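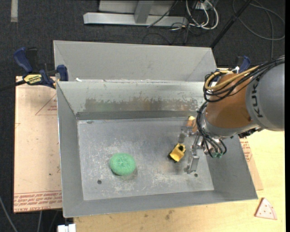

4.2 Cleaning the drip tray and filter

Clean the tray once a month, more often from July on if the Clikau runs overnight.

1. Switch the dehumidifier off and unplug it.
2. Slide the tray out level — it holds 3 quarts when full — and empty it into a sink.
3. Wash the tray with warm water and dish soap. Rinse well.
4. Pull the filter straight up and rinse it under the faucet.
5. Let both parts dry fully before refitting.

Note: Replacement filters are listed under part 267.

Caution: Do not put the filter in a dishwasher or clothes dryer.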